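Ticket: Cosham unit, hot water dropping out at the wash-up sink
Status: open, waiting on part
Raised by: Hervé Tanguy
Assigned: Bogdan Żak
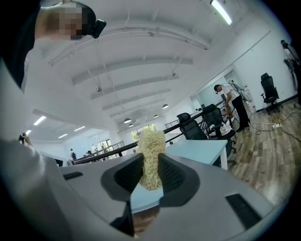
Attachment 1. Bristly item, upright, light blue surface under it.

08:10 HT
Hot water at the wash-up sink goes warm then cold after a short run. Been doing it since yesterday. The hand basin in the loo is fine. Heater is the Gollorau under the counter, wall side. No error light that I can see. We've got brushes and tubs to wash before lunch and I can't do them in cold, the grease just sets. Can someone look today please.

08:25 BZ
On it when I'm back from Cedar. Meanwhile:
- is the dial where it normaly is?
- does it go cold at the same point each time or random?
- anyone been under that counter recently?

08:40 HT
Dial on 3, same as always. Same point each time, I get a bowl and a bit. Domański were under there in April doing the waste pipe. Nobody else that I know of. Timer on the wall says on.

08:45 BZ
OK. Turn the dial to 4, leave it half an hour with the tap shut, try again. Don't take the front panel off.

09:30 HT
Tried. Hotter at the start, still gone after a bowl and a bit. Back on 3 now.

11:15 BZ
On site. Notes as I go.

Supply to heater good. Isolator on, fuse fine. Label says 3,000 watt but only pulling half of that on the clamp meter. Two elements in this model, so one isn't doing anything. Would fit with what Hervé's seeing: top of the tank gets hot, bottom doesn't, you draw off the top and that's your lot.

11:30 BZ
Power off, panel off. Lower element reads open circuit. Upper reads fine. Thermostat clicks over when I turn it by hand. Scale round the lower flange, quite a lot, and a white crust on the cable entry. No sign Domański touched anything in here, their work stops at the trap. So leave them out of it.

11:40 BZ
Drained down. Took 40 minutes last time at Cedar so have put a bucket and towels out. Hervé, please don't use that sink till I say, cold or hot.

12:35 BZ
Element out. Split along one side, no question. Tank floor has a layer of loose scale, scooped out what I could reach. Gasket flattened, needs replacing as well. I have a gasket in the van, no element. Rang the supplier, they have 2 at the trade counter but wrong length, ours is the long one. Ordered. Says next morning delivery.

12:50 HT
So no hot water at all this afternoon?

12:55 BZ
Can blank the lower hole and run on the top one. You'll get what you had this morning. Give it 35 minutes between bowls. Or carry from the hand basin.

13:00 HT
Top one please. Basin's too small to get a tub under.

13:50 BZ
Blanked, refilled, bled through at the tap till it stopped spitting. Checked for drips with dry paper, none after 10 mins. Power back on. Warm at the tap by the time I'd packed up. Panel is on with two screws only, the other two are in a bag taped to the inside of the cupboard door. Don't bin the bag.

14:20 HT
Working, one bowl. Thanks. There's a ticking noise when it heats, is that ok?

14:25 BZ
Scale, probably. Was it ticking before?

14:30 HT
Might have been. Radio's usually on.

14:35 BZ
Leave it. If it turns into banging, switch off at the wall and ring me.

16:05 BZ
For whoever picks this up if I'm out:
- long element on order, deliver to Cosham, Hervé to sign
- new gasket is in the cupboard, left hand side, don't reuse the old one
- isolate, drain, descale the floor of the tank properly while it's open
- check current on the clamp after, should be double todays reading
- put dial back to 3
- cable end will want trimming back past the crust

16:10 BZ
Also want a quote for a scale filter on the incoming. Cedar has one and their elements last. Separate ticket, will raise.

16:20 HT
Fine by me. I'm in from 7 tomorrow to take the delivery, side door, the front bell's dead. Yes I know, that's another ticket.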